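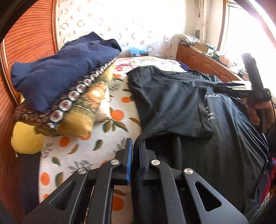
Laundry has officially beaten me. Four loads since the weekend and none of it put away, so this arvo was meant to be the big fold. Did I fold? A bit. The bed is the only flat surface big enough in the Tranden Street flat, which means the orange-print sheet gets buried every time and I have to finish before I can sleep. Good system, sort of. Black tee with the white writing across the chest was still a rumpled heap when I ran out of puff, navy thing already folded and dumped on top of the gold cushion with the jewels along the edge. Yes I know, cushions belong on the floor while you're folding. Didn't happen.

Anyway. Tees. I do sleeves in, then thirds, then in half so they stand up in the drawer. Print facing out or I never find the one I want. Dark stuff always looks worse than it is, every crease shows, just smooth it with your palm and move on. I'm not ironing a tshirt. Not in September, not ever.

Counted the lot last month when I was cranky about drawer space. 132 bits of clothing, 31 of them tees. Thirty-one! I wear maybe the same handful on rotation. Goal is to get tees down to 30 by the end of the month, which is one shirt, I relise that, but I have to start somewhere.

Op shop bag is by the door. Sheets need a wash too, will do them tomorow if the weather holds. Kettle's on, gotta run.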